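Grillow hand-held gripper: finger and pad comparison
Frequently asked questions
Maintained by Chiharu Yokoyama. Last updated 4 January 2023

Which parts were compared?
Two finger sets on the same Grillow handle: the Stokisska finger with a ridged pad, and the Prunden finger with a flat pad. Camera, lens and trigger linkage were left unchanged between sets.

How many grasps are in the comparison?
129 logged grasps, split across both finger sets. Grasps in which the operator released and re-closed are logged once, under the second closure.

What counts as a failed grasp?
Any visible slip against the pad after closure, any rotation of the object when lifted, or contact between the object and a finger body outside the pad. Light contact with neighboring items is noted but does not fail the grasp.

Do the two finger sets need separate calibration?
Yes. Pad thickness differs by 2 mm, so the zero-width reading shifts. Run the closure routine after every swap and store the result under the finger set name. Old values are not overwritten automatically.

Can I mix a ridged pad and a flat pad?
It is mechanically possible. We do not have data for it, and objects are likely to turn toward one side under load.

Does the Bolger controller accept recordings from the hand-held unit?
It accepts the width and pose channels. Firmware before version 9 drops the width channel without a warning – check the log header before replaying.

Why use a fisheye lens?
Both fingers stay in view along with enough of the surroundings for tracking. Straight edges bow strongly toward the sides, so do not measure distances on the raw picture. Use the undistorted output.

Are tests limited to a lab bench?
No. Bench grasps are the baseline. The dining hall set adds shiny floors, rows of ceiling lights and tables with food and packaging on them. 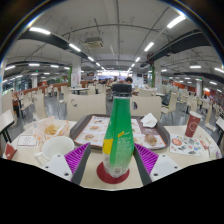
Ridged pads on a tapered green bottle, dining hall set.

Where should the pads meet a tapered bottle?
On the body, below the shoulder. Closing on the shoulder tends to push the bottle down and out of the pads. If the label is loose, record it in the notes field.

What does the black area at the bottom of each picture do?
It is a fixed mask, applied before export. Do not crop it out, or the lens parameters will no longer match.

How often should pads be replaced?
Inspect the ridges before each session. Replace both pads together if any ridge is torn or rounded.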